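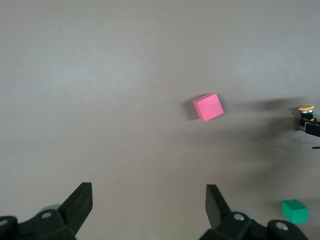 Block Sorter and Checker (casual, with a path to part-time)

Hullus Toy Library and Refurbishing
Start: April
Hours: 15 to 20 a week, day shifts only

Hullus collects used children's blocks from childcare centres, schools and families, cleans them, checks them and puts them back into sets. The finished sets go to toy libraries and playgroups, either on loan or for good. We need one more person at the sorting tables.

Most of what comes through the door is plain coloured cubes. They come in bags, tubs and old ice cream containers, mixed in with puzzle pieces, crayons, sultanas and the odd sock. Your job is to turn that into clean, matched sets with nothing missing.

What you will be doing

Emptying incoming tubs onto the table and taking out anything that is not a block.

Checking each block by hand for chips, cracks, splinters, bite marks, sticky patches and flaking paint. Blocks that can be saved go in the repair tray. Blocks that can't are put in the reject bin and written up on the sheet.

Sorting by colour and size. We use grey tabletops so that pinks, greens and yellows are easy to tell apart, but some older ranges have two greens that are very close, and they need to be kept separate.

Measuring blocks that look the same but aren't. A cube that is slightly bigger than its neighbours will not stack properly, and children notice before we do.

Washing, wiping down and racking. Foam blocks and wooden blocks are cleaned differently and you will be shown both methods in your first week.

Making up sets against a packing card. Our standard sets are the Beris, a starter set for under-threes, and the Truvov, a larger set of 400 blocks for centres. You will start on the Beris.

Labelling boxes and moving them to the dispatch shelf.

Keeping your table clear. Each table is wiped down between tubs, and nothing from one tub is put out until the last one is boxed or back on the shelf.

In a normal week the sorting tables get through 1,000 blocks per person. New starters are not expected to reach that in the first month, and we would much prefer a slow count to a set with a cracked block in it.

What we are looking for

Good colour vision. There is a short colour-matching test as part of the interview. It is the one requirement we can't be flexible about, as so much of the work depends on it.

Patience with repetitive work. Some people find it restful and some find it very dull. Please think about which you are likely to be before you apply.

Steady hands and reasonable eyesight, with glasses if you wear them.

Able to stand or sit at a table for up to 2 hours between breaks. Stools are provided and the tables can be raised or lowered.

Able to lift a full tub onto a bench. A trolley is available for the heavier ones.

Able to read a packing card and fill in a simple tally sheet in English.

A current working with children check, or willingness to get one. We will cover the cost. You won't be working with children day to day, but you may help with deliveries to playgroups.

You don't need experience in a warehouse or with toys. People have come to us from laundries, libraries, kitchens and straight from school, and all of them have learned the job here.

Pay and conditions

Casual hourly rate with loading, paid fortnightly. Super is paid on top. After six months you can ask to move to part-time hours, with paid leave.

Shifts start at 9 am and finish by 3 pm. We close over the summer school holidays. If you have school-aged kids we can usually work around the other holidays as well, provided you tell us early.

Aprons, gloves and hand cream are supplied. There is a kitchen with a fridge, microwave and kettle. Parking is free behind the building and the bus stops at the corner of Nkuna Street.

The workroom is a quiet one. You are welcome to listen to music or a podcast in one ear – we ask that you keep the other free so you can hear the trolleys coming.

How to apply

Send a resume of one or two pages and a short note telling us why the work would suit you and which days you could do. The note matters more to us than the resume. Handwritten applications are fine and can be dropped at the front counter between 9 am and 3 pm.

People we would like to meet will be asked in for a one-hour visit. You will see the workroom, do the colour test, sort a small tub at your own pace and have a chat over a cup of tea. The visit is paid at the casual rate.

If you need something set up differently so you can do the visit or the job, tell us in your note or give the counter a ring. We have adjusted tables, lighting and shift lengths for staff before.

Applications stay open until the position is filled. We reply to everyone who applies, usually within two weeks.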